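The Redirect Map Is the Migration

When a shop moves to a new platform, the design gets the meetings and the old addresses get an afternoon
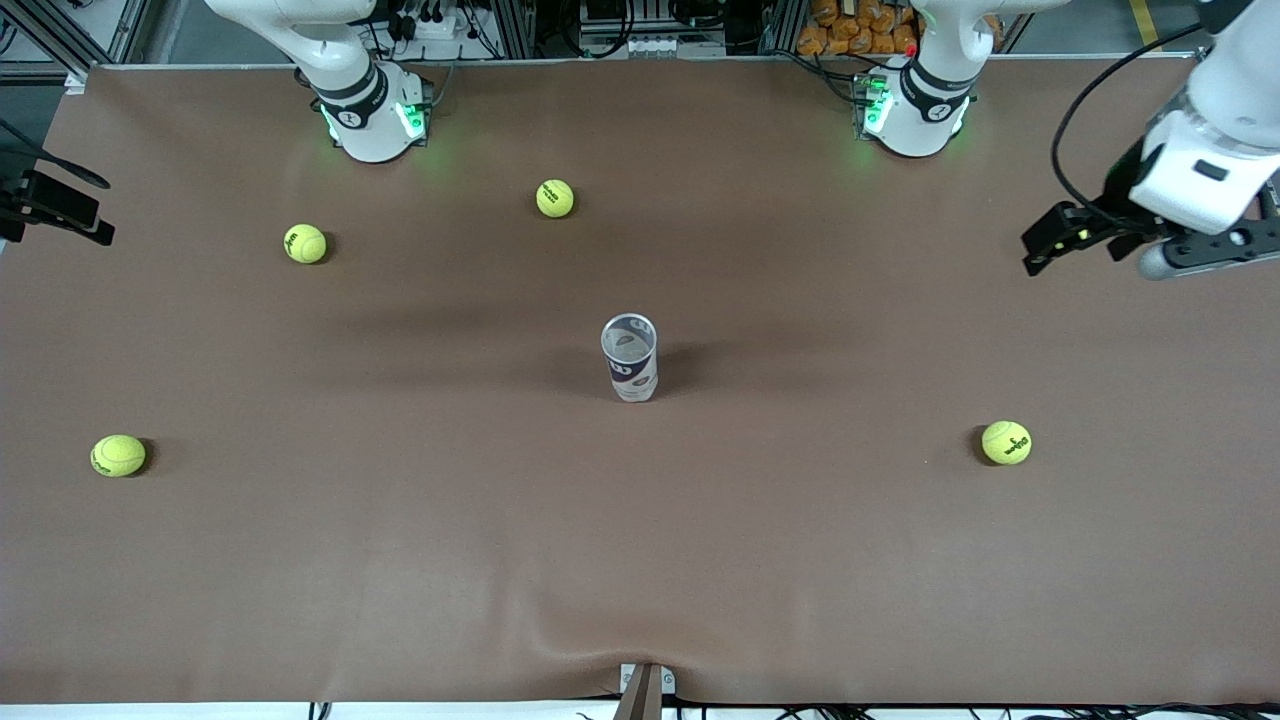
Wivetcombe, a sporting goods retailer with two stores and a long-running online shop, replaced its e-commerce platform in January. The old system built product addresses from a category path and a numeric identifier. The new one uses a flat path and a short text name. Every address in the catalog changed, including those of discontinued products that still drew visits from links on club sites and forums.

The project plan gave the address work a single line: "Redirects, export and upload." It was assigned to the week before launch.

Jocelyn Lumanlan, the retailer's web manager, moved that line to the front of the schedule after looking at the first export. The product database listed 1,917 live addresses. The server logs contained a good many more. They held sort orders, size filters, printed catalog short links, and a set of category pages left over from an earlier redesign that had themselves been redirected once already.

"The database tells you what the shop thinks it has," Lumanlan says. "The logs tell you what people ask for. We had been planning from the first list."

Three sources, one table

The method her team settled on is not new, but it is often skipped. Addresses were collected from three places: the platform's own export, twelve months of server logs, and the search engine's report of indexed pages. The lists were merged, lowercased where the old server had ignored case, and stripped of tracking parameters. Parameters that changed the content of the page, such as brand filters, were kept.

Each remaining row received one of four outcomes. It could point to the same product at its new address, to a close replacement, to the parent category, or to a 410 response, which states that the page is gone. Sending a row to the home page was not allowed.

That last rule caused the most argument. Redirecting unmatched addresses to the home page is quick, and it makes the error report look clean. Search engines commonly treat such a redirect as a missing page anyway. The visitor, who asked for a specific pair of court shoes, gets a banner and a menu.

Alun Meredith, who works on search for the agency Nidgate and was brought in to check the table, takes a hard line on it. "If you don't have the thing, say so, and put a search box on the page that says so," he says. "A home page redirect is an error with the label taken off."

Matching by rule and by hand

Most of the table was filled by rule. The numeric identifier in the old address was also stored in the new product record as a legacy field, so a join on that field resolved the current catalog in one pass. This only worked because someone had asked for the legacy field to be imported. On many projects it is dropped as clutter, and the match then has to be made on product names, which drift.

The join left 700 rows. The team sorted them by visits over the previous year and worked down from the top. Erlinda Mangubat, the catalog editor, did the bulk of this by hand in a shared spreadsheet, with a column for the outcome and a column for her initials. Replacements were accepted only if they served the same use at a similar price. A discontinued junior racket could point to its successor. It could not point to an adult racket from the same maker.

Below a certain level of traffic the hand work stopped, and rows went to the parent category or to 410 depending on whether the category still existed. Mangubat regards the cutoff as the weakest part of the table. Some low-traffic addresses carried links from national club directories, and those links counted for more than the visits suggested. A second pass, sorted by inbound links, picked up 156 rows that the first had passed over.

Chains

A redirect that leads to another redirect is a chain. Browsers follow several steps without complaint, so a chain rarely shows up in casual testing. It adds a round trip for each step, which matters on a phone with a weak signal, and crawlers will give up after a set number.

Wivetcombe's chains came from the earlier redesign. The rules from that project were still in the server configuration, and the new rules had been added after them. An address from the oldest version of the shop would go first to the middle version and then to the present one. The fix was to flatten the table: for every source, follow the path to its end, write that end in as the only target, and delete the intermediate rules.

The flattening script also found two loops. In both cases a category had been renamed and later renamed back.

Testing before the switch

The table was tested against a staging copy using Rennie, a command-line checker that requests each source address and compares the status code and final location with the expected values. The output is a plain text file of mismatches. The first run produced a long one, nearly all of it due to trailing slashes. The new platform added a slash to category addresses and removed it from products, and each correction cost an extra redirect. The targets in the table were rewritten to match the platform's own habit.

Sum-yee Hsiao, the developer who ran the checks, kept the test in the deployment process after launch. A build now fails if any of the 100 most visited legacy addresses returns something other than a single 301 followed by a 200. The full table runs overnight.

"People rename categories," Hsiao says. "They'll do it at four in the afternoon before a sale. I would like the build to notice."

What the logs showed

Organic visits fell in the first two weeks after the switch and then recovered over the following month. Lumanlan is careful about reading much into the shape of the curve, as the new templates and a winter promotion went live in the same period. The not-found log is a more direct measure. It was checked each morning during the first month, and new rows were added to the table when an address appeared more than a handful of times from separate visitors.

Most of those late additions came from one source. The retailer's email newsletters had used a link service that wrapped product addresses in its own format, and the wrapped links had never appeared in the shop's logs in their original form. Once the mailing archive was exported, the pattern was covered by one rule.

The hosting contract with Zivarport sets a limit on the number of rules that can be placed in the edge configuration. The high-traffic rows are held there, and the remainder sit in a lookup table on the application server, where they respond a little more slowly. The old domain certificates are set to renew automatically, and the spreadsheet, initials included, is stored in the same repository as the site code.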